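Project report, Sakine student robotics group
Two-arm tidying task
Written up by Kwabena Addo, 2019-07-20

## 1. What we set out to do

Our group had two arms on one table and wanted a task that used both. We settled on tidying: clear a few household objects off the table and put each one where it belongs. The sponge goes in the top drawer of the cabinet. The bottle and the box go on the tray.

The drawer is the part that needs two arms. One gripper has to hold it open while the other brings the sponge over and lets go. The group before us, Wolov, did single-arm sorting in November and left us their calibration scripts, which saved us a lot of work at the start.

## 2. Setup

The arms are mounted on the far side of the table with the cabinet standing between the two bases. We tried the cabinet closer to the front first. Both arms could reach the handles there, but the right arm kept passing over the tray to get to them, and the planner refused many of the paths.

The drawer handles are curved bars set horizontally, so a parallel gripper can hook or pinch them. We pinch. Hooking worked when the cabinet was square to the arm and slipped when it was turned. We leave the cabinet at an angle now, with the drawers facing toward the right arm's side of the table.

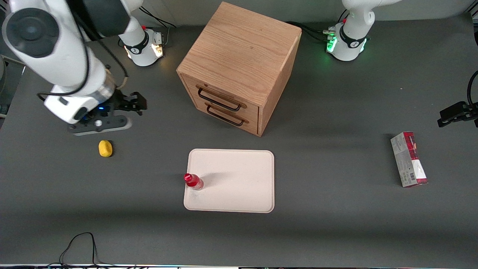 *Figure 1. Work area with the right arm over the table near the sponge, and the tray and box toward the front.*

Left and right in this report always mean the robot's left and right. From the camera they are swapped. We lost most of a session to this before we put it at the top of the notes file.

The fixed camera gives us object positions at the start of each run. After that the program goes by the arm positions alone and doesn't look again until the run is over.

## 3. Software

The control program is called Okier. It is a list of steps with a check after each one. If a check fails, the arm backs off, goes to its home position and tries the step again. After a second failure the run stops and is logged.

Each arm has its own step list. They share a single lock on the space in front of the cabinet, so only one arm can move in there unless the step is marked as a joint step. Opening the drawer and placing the sponge is a joint step — the only one we have.

The object detector was trained on 3,026 labeled images that we took and labeled ourselves. The labeling took longer than writing Okier did.

## 4. Tests

We ran the full task 50 times. Objects were moved by hand between runs, and the cabinet stayed put.

- Sponge: the easiest to pick up. It squashes a little, so the grip width doesn't have to be exact.
- Bottle: dropped in 7 runs. Most drops came from gripping too close to the cap.
- Box: fine when upright. When it was flat on the table the fingers couldn't get under it, and we had no step for tipping it up.
- Drawer: opened reliably once we slowed the pull. At full speed the cabinet slid.

Moving time for a full run was nearly 200 seconds. A large part of that is the arms waiting for each other at the lock.

## 5. Problems we didn't fix

The cabinet still shifts a little over a long session. We mark its corners with tape and push it back by hand. Clamping it would be better, but the clamps we had were too tall and got in the way of the wrist.

The detector confuses the top of the box with its side when the light is low. Dunne, the test script, flags these cases but can't correct them.

The lower drawer is unused. The gripper can reach the handle, but the wrist comes close to the table and we set the height limit above that point. The limit is in the config file under the right arm's settings. Anyone who changes it should rerun the collision check for both arms, with the tray in place.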